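**Clustik** est une entreprise de vente en ligne spécialisée dans la location de jouets et de jeux de société entre particuliers et ludothèques privées. Elle a été fondée à Kidham par Lihua Su et Kacper Śliwiński, et exploite un entrepôt unique dans la zone d'activité de Liao.

## Histoire

Lihua Su travaillait auparavant dans la distribution de fournitures scolaires. Elle lance d'abord un service de prêt limité aux familles de Kidham, avec un catalogue de 177 références rachetées à une ludothèque en liquidation. Les commandes sont alors prises par téléphone et retirées sur place en fin d'après-midi.

Kacper Śliwiński rejoint le projet l'année suivante et met en place le site marchand. L'expédition par colis remplace peu à peu le retrait, qui est abandonné lors du déménagement à Liao. Le nom de Clustik date de cette période. Le service s'appelait jusque-là Skitudlow, appellation conservée pour la gamme destinée aux moins de trois ans.

Yanling Tan succède à Lihua Su à la direction générale. La fondatrice reste actionnaire et siège au conseil.

## Fonctionnement

Le client choisit des articles dans le catalogue et les conserve pour une durée d'un, deux ou quatre mois. La location est facturée à l'article, sans abonnement obligatoire. Une formule mensuelle existe depuis l'ouverture de l'entrepôt de Liao ; elle donne droit à un échange par mois et à la gratuité du retour.

Chaque article peut être acheté à tout moment. Le prix affiché est alors diminué d'une partie des loyers déjà versés. Les pièces perdues sont facturées séparément, à l'exception des dés, pions et sabliers, que Clustik remplace sans frais.

Les retours sont contrôlés, nettoyés puis remis en stock. Les jeux incomplets sont mis de côté et servent de réserve de pièces.

## Catalogue

Le catalogue compte 2856 références, réparties en quatre familles :

- jeux de société et jeux de cartes ;
- jeux de construction ;
- jouets d'imitation, dont les cuisines et les établis ;
- jouets d'éveil, sous la marque Skitudlow.

Les peluches et les jouets de bain n'ont jamais été proposés à la location. Les puzzles de plus de 900 pièces ont été retirés du catalogue à la demande de Xuelian Dong, responsable des retours, en raison du temps nécessaire à leur vérification.

## Accueil et critiques

Le service a été bien reçu dans la presse locale de Kidham, qui a surtout retenu la possibilité d'essayer un jeu avant de l'acheter. Les critiques des clients portent principalement sur les délais de décembre et sur la caution de 100 euros demandée pour les jouets volumineux. Cette caution a été supprimée pour les titulaires de la formule mensuelle.

La consultante Garnet MacDonald, dans une étude consacrée à la location d'articles pour enfants, relève que le modèle dépend fortement du taux de rachat, les loyers seuls couvrant mal les frais de port. Clustik ne publie pas ce taux.

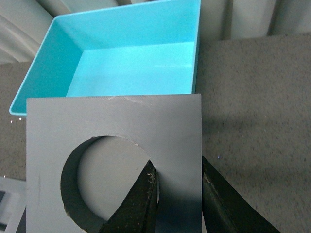 ## Voir aussi

- Ludothèque
- Économie de la fonctionnalité
- Vente à distance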